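Préparer le budget d'équipement : la table de manipulation de l'atelier Lekside

Notre groupe doit remettre en novembre la liste de ce que nous voulons acheter pour l'année prochaine. J'ai réuni sur cette page quelques vues du travail à la table, avec pour chacune les remarques que mes collègues m'ont données. Je m'appelle Pin-yu Lo et je m'occupe des commandes. Le français n'est pas ma première langue, je prie donc les lecteurs de signaler les phrases qui ne sont pas claires, surtout dans la partie sur les devis.

La première question concerne les pinces tenues à la main. Nous travaillons le plus souvent avec deux pinces, une par main, et chaque paire que nous ajoutons demande aussi des câbles, une place sur la table et une personne formée.
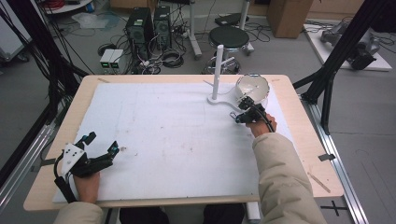

Chun-hung Yeh propose de commander les pinces par paires complètes. Jusqu'à présent nous avons acheté à l'unité, selon les besoins, et nous avons maintenant des pièces qui ne vont pas toutes ensemble. La société Girnetti accepte une commande groupée, à condition de la recevoir un lundi avant midi. Je n'ai pas bien compris le motif de cette règle, mais je l'ai notée dans le calendrier.

Pour les câbles, Edileuza Arruda demande une ligne séparée. L'année dernière ils étaient comptés dans les « petites fournitures », et quand cette somme a été dépensée, il a fallu attendre. Elle souhaite aussi que la longueur soit écrite sur le bon de commande. Un câble trop court tire sur le poignet de l'opérateur, un câble trop long finit sur le bord de la table.

Viennent ensuite les pièces d'usure. Les patins des doigts sont le plus petit article de la liste, et aussi celui pour lequel je reçois le plus de messages. Nous prévoyons 200 patins pour l'année. Rocío Sepúlveda préfère deux livraisons, afin de pouvoir changer de modèle au milieu de l'année si le premier ne convient pas.
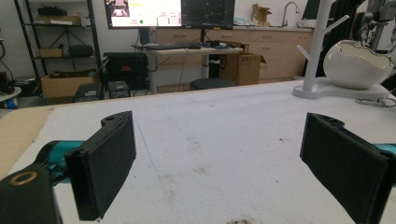 Faut-il acheter les patins chez le fabricant de la pince ou chez un autre fournisseur ?

Nous conseillons de prendre la première série chez le fabricant, puis de demander un échantillon à un second fournisseur et de comparer les deux sur les mêmes objets. Le prix seul ne suffit pas pour décider : il faut regarder aussi le délai, et le temps nécessaire pour monter un patin neuf.

Pour la comparaison, nous avons reçu un échantillon de la maison Grurnura. Sze-wing Fu a préparé une feuille d'essai très simple, avec la date de montage, la date de remplacement et une case pour les remarques. Elle insiste pour que la feuille soit remplie le jour même - j'avoue que j'ai moi-même oublié deux fois.

La liaison mécanique mérite sa propre ligne dans le budget. Les bras de la pince sont articulés, et chaque articulation peut prendre du jeu avec le temps. Sur notre modèle, les points de pivot reçoivent des bagues de couleur laiton.
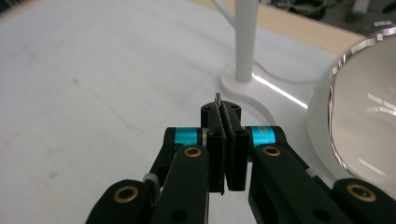
Chun-hung voudrait garder en réserve un bras gauche et un bras droit déjà montés. De cette façon, on change le bras entier en quelques minutes et on répare l'ancien plus tard, au calme. Le devis pour cette réserve est de 105 euros par bras, port non compris. Rocío trouve la somme raisonnable, Edileuza préfère acheter seulement les bagues. J'ai laissé les deux variantes dans le tableau, et le choix sera fait avec la direction.

Il y a aussi les délais. Girnetti annonce 31 jours pour les bras et ne donne pas de date pour les bagues seules. Si nous choisissons la seconde variante, je demanderai une confirmation écrite avant de signer, et je prie chacun de ne pas téléphoner directement au fournisseur. L'année dernière nous avons eu une commande en double, et le retour était à nos frais.

Reste la question des objets de travail. Ils viennent du commerce ordinaire et coûtent peu, mais ils changent souvent, et Sze-wing souhaite que chaque modèle soit acheté en plusieurs exemplaires dès le début. Un modèle peut disparaître du magasin d'un mois à l'autre. La surface de la table entre aussi dans cette ligne : elle se salit et se marque, et une surface de rechange doit être prévue.

Une table, un pied blanc avec un crochet de métal, un grand bol blanc : ce genre de matériel est payé sur la ligne « objets ».

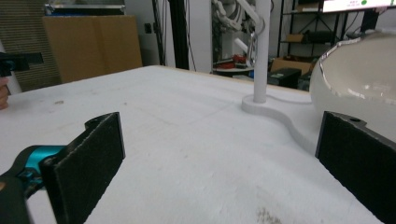 Ce qui reste à chiffrer

Le rangement pour les pinces quand elles ne servent pas. Un devis est demandé chez Tu, sans réponse pour le moment.

La formation d'une personne supplémentaire, si une nouvelle paire est achetée. Rocío doit m'envoyer le nombre d'heures.

Le transport des bras de réserve, que Girnetti facture à part.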